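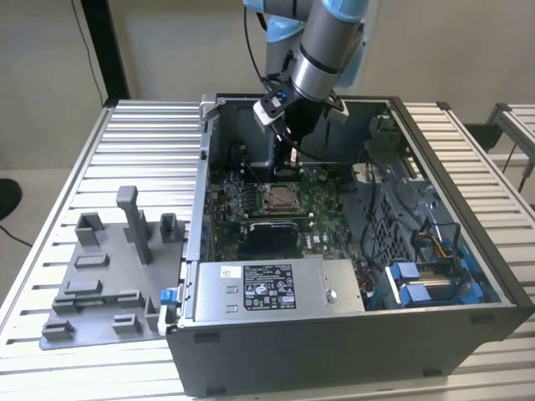 Ferlow, the dive training company, says its new wrist computer will let beginners finish an open water course with fewer hours in the pool, and it wants dive shops to take its word for how. The device is called the Amow. It tracks depth, breathing rate and ascent speed, and at the end of a session it gives the student a score out of 100. What goes into that score is not being shared. The Amow is a sealed puck, and so far the method behind it is sealed too.

April
By Delwyn Pearce
41 shares | 17 comments

The company presented the Amow to shop owners in Fanura this month. Students who score high enough on their first confined water session could skip part of the second one, under a program Ferlow is calling Sala. Participating shops would pay $900 for each unit. The course price to students would stay the same, according to the handout, which leaves open who gets the benefit of the shorter schedule.

Ferlow says the scoring was built on 2,692 logged training dives. Asked how many of those were made by first-time students, product manager Ewan Sutcliffe said the company did not have a breakdown ready. He also could not say how many were made in open water, or in what visibility.

"It's a large data set and we're very confident in it," Sutcliffe said. "The instructor still signs the card at the end of the day."

That last part is what bothers Carleen Prendergast, who has taught out of the Fanura marina for most of her working life. If a student with a good score gets into trouble at 50 feet, she said, the signature on the card will be hers and the score will belong to a company that wasn't in the water.

"A calm kid in a warm pool breathes beautifully," Prendergast said. "Then you flood the mask in the ocean and you've got a different kid."

The Amow does not measure mask clearing, regulator recovery or buddy checks. Sutcliffe confirmed that instructors would grade those by eye, the same way they do now. Mask clearing in particular is the skill that sends a lot of beginners back for extra practice, and it is hard to see how a wrist sensor reading depth and breathing shortens that.

Not every shop is against it. Yurii Boiko tried the device with five students and liked the ascent log, which showed two of them coming up faster than he had noticed from below. He plans to keep using it for that. He has not decided whether to let anyone skip pool time.

"As a record, I like it," Boiko said. "As a teacher, I have questions."

Marama McAlister, who handles liability coverage for several charter boats in the area, said she had asked Ferlow for its test results in writing and was sent the same handout the shops got. Her clients have been told to run the full course until she sees something better. She would not guess whether premiums would change.

There is also the matter of what happens when the thing fails. The handout gives a battery life of five days and a depth rating well past anything a beginner would reach, but it says nothing about what a shop should do if the unit drops out halfway through a scored session. Sutcliffe said the student would "probably" repeat it. He promised a written policy before the first units ship.

No ship date has been announced. Ferlow is taking deposits from shops now, and the order form lists them as nonrefundable.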